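3.2 Planting choices and what jurors rewarded

The entries from the Badau and Risadach districts turned out to be a wonderful source. Small-garden design contests are rarely studied, mostly because the paperwork gets thrown away, and here we had nearly all of it: planting plans, plant lists, jurors' margin notes, even a few letters of complaint. Our full set of plant lists holds 2,115 entries. Of these, 1,365 name a species native to the region, a much higher share than we expected when we began reading in May.

The spread across gardens is uneven, and that is where the material gets interesting. Front gardens lean heavily on low grasses and creeping thyme. Back gardens are wilder, with more shrubs and far more climbers. Tejada and Ifans (in their study of the Segers estate) found the same split and put it down to neighbors' tastes. We agree in part, but our letters point to something else as well — many entrants kept the front plain so that jurors walking past would notice a single strong plant.
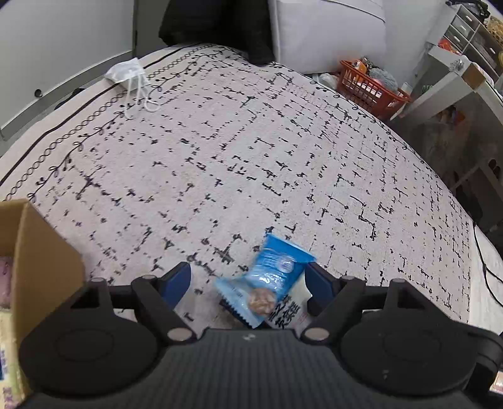
Figure 4. Light blue packet with crimped edges, held between two blue pads.

Jurors' notes back this up. Kokkonen, who chaired the Zinwood round, wrote "one good shrub, well placed" beside 14 different plans, and every one of those plans reached the second round. Plans with long plant lists did less well, even when the plants themselves were a perfect match for the soil. We were delighted to find the notes so frank. One juror crossed out a whole border and wrote "too much, start again," then gave the plan a pass for its pond edge!

Water features deserve a closer look. The rules allowed them but gave no points for them, yet entrants kept drawing them in: rain gardens, shallow basins, half-barrels sunk beside the back step. In the interviews, owners spoke about frogs and dragonflies with real joy, and several had kept spawning records for years. Those records are now being typed up by Wouters and will be used in Section 5.
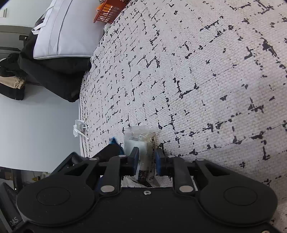 Clear, crinkled packet over off-white woven fabric printed with dark, irregular lines.

We also compared student plans with professional ones. Students used more annuals and drew bolder paths; professionals spent their space on shade and left room for shrubs to fill out. Erdős suggests that the gap comes from site visits, and the dates on the plans fit her view. Most student plans were drawn from maps alone, and the few students who did visit their site produced layouts much closer to the professional ones. A larger sample of visited sites would be a great thing to have.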